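Dorken 3 Tent – used, one careful camper

I bought my Dorken 3 four seasons ago for the big pitches up at Gillville, and I'm only letting it go as we've outgrown it. It sleeps 3 if you're friends, or two with a dog and all the wet boots. The poles are colour-coded (bless them) and I can have it up before the kettle boils.
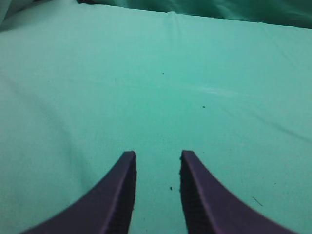

The groundsheet is the bit I'd shout about! I've had it down on gravel at Kosorska and on the sloping field behind the Halvorsen campsite, and it's never let a drop through. If you like a mint-teal cloth, smooth and plain like the one in the photo, you'll be disappointed by the tent itself – it's a dull olive all over, and so is the bag.

Packed weight is 3,817 grams with the pegs in, or 1,093 for the inner on its own. I wouldn't carry it far, but from the car park to your pitch it's no bother at all.

One zip was replaced last November by Jomar Sebastian, and it runs better than the old one did. Pegs, guy lines and repair patches all included. Collection from Gillville, or I can post it if you cover the cost.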